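Burklow Gripper Trials: Progress Report to the Menau Fund
Reporting period ending in January

We're happy to say the simulation half of the comparison is nearly done, and it has been great fun to run! The Kairys controller settled down once we shortened its update step, and both arms now share one task list without stalling each other.

We logged 1751 trials out of the 2000 we planned. The Ato controller ran 891 of them and Kairys ran the rest. Ato is quicker off the mark — Kairys is gentler on the final close, and that matters a lot with soft produce. The kitchen set has 38 layouts, all with two arms working over one counter.

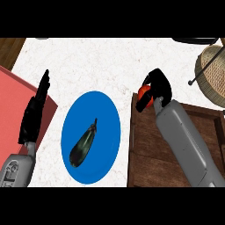 Report by the Burklow simulation team

The right gripper has the tomato while the eggplant lies on the blue plate and the left gripper is empty. Round, glossy shapes are where the two controllers differ most, so we'd like to put the remaining trials there.

Still open: the contact friction settings, which we want to check against bench measurements before the next report. We'd also like to move the bench rental forward by a month — please let us know if the budget line allows it.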